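Laundry Tips I Tested Because I Didn't Believe Them

The Colluvton Household Page, June

Every laundry tip gets passed along as if it had been handed down on stone. I've been collecting them for years, mostly so I could argue with them, and this spring I finally worked through the pile. A few held up. Plenty didn't. My machine is a plain front loader, our water is on the hard side, and I line dry when the weather lets me, so weigh what follows accordingly.

Vinegar in the rinse

The claim is that a splash of white vinegar softens towels, sets colors and kills smells. I'll give it the towels. After a month of it, mine were less like cardboard, and I suspect that's old detergent and minerals finally letting go. As for setting color, no. Modern dyes are either fixed at the factory or they aren't, and salad dressing won't change that. Never put it in with bleach, and check your washer's manual first, as some makers warn that it's hard on rubber seals.

Salt for new jeans

Same story. I soaked one leg's worth of denim scrap in salt water and another in plain water, then washed both with a white rag. Both rags came out blue. Wash new jeans alone, inside out, in cold, and skip the salt.

Sorting by color and nothing else

Sorting by color is fine as far as it goes, but I think it gets too much credit. What wrecks my clothes is weight and hardware. A slick, lightweight top going around with jeans and a zippered hoodie comes out looking tired long before the dye gives up. I sort by fabric first and color second, and I do it on the bed, where I can spread a thing out and look at both ends before it goes in any pile. Red still gets its own load the first few times. I'm sceptical, I'm not reckless.

Ribbed cuffs and waistbands are what I check hardest. Close the zippers, turn the piece inside out, and don't hang it wet by the ribbing unless you want it long and wavy. If a band has already gone slack, a cool wash and flat drying may bring some of it back. A hot dryer will shrink the rest of the garment and leave the band as it was.
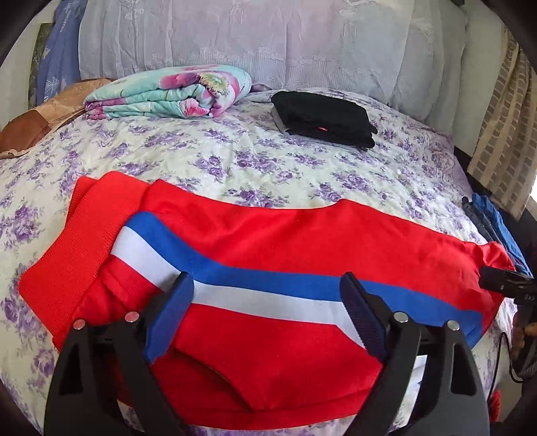

Less detergent than the cap says

This one is true, and I was annoyed to find it out. I used 2 tablespoons of liquid for a normal load where I used to fill the cap, and nothing came out dirtier. The washer smelled better too. If you see suds at the end of the final rinse, cut back again. For greasy work clothes I'd still use more.

The dry towel in the dryer

You toss a clean, dry bath towel in with a wet load, supposedly to speed things up. It does, a little, for a small load. For a full one it just takes up room the air needs. Take it out after 15 minutes or so, or you're only paying to tumble a dry towel.

I also tried a set of Skilis dryer balls, and I can't say they did anything except make noise. The cat left the room. Cleaning the lint screen before each load did more, and so did cleaning the duct, which I had put off for longer than I'll admit here.

Folding slippery fabric

Most folding tricks are shown on a stiff cotton T-shirt, which would stay folded if you looked at it sternly. Smooth, shiny fabric is another matter. It slides off itself, and the board-and-flap gadgets (I own a Tarnano, it lives behind the hamper) only make it slide in a more organized way.

What works for me is slow and dull. Lay the piece face down on something with a bit of grip – a made bed beats a polished table. Smooth it from the middle outward with your palms. Bring the sides in, sleeves laid straight down, then fold up from the bottom in thirds. If it still won't behave, roll it from the hem and stand it in the drawer. Or hang it up and get on with your day.

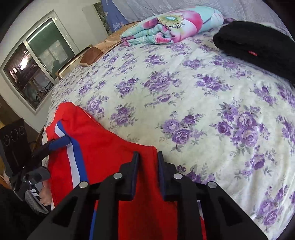
A bright red piece spread over a rose-print sheet.

Freezing sweaters to stop pilling

I gave a wool-blend sweater a night in the freezer, in a bag, and it came out a cold sweater with the same pills. A fabric shaver fixed it. Go lightly near seams.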